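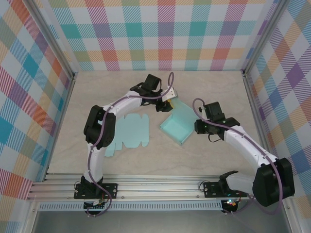

Does a cardboard box really get recycled into a new one forever? You may have heard that it does. Be a bit suspicious.

Cardboard is made of tiny plant fibres. Each time it's mashed into pulp, some of them snap and get shorter. Short fibres make weak board, so mills usually mix in some fresh ones. 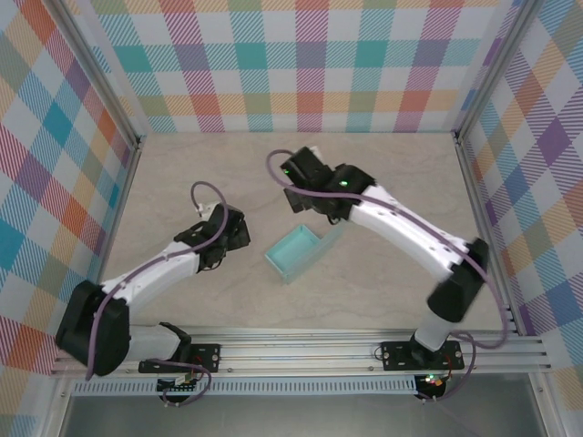 Then there's the label. A box might say "100% recyclable" — but that only means it could be recycled. Toss it in the wrong bin, or soak it in pizza grease, and it might not be. So check what your council takes, and ask who's doing the promising.

Comments (2)

kettani_mum: My 6 year old now questions every box in the house. Thanks?

Brasbridge reader: What about the sticky tape?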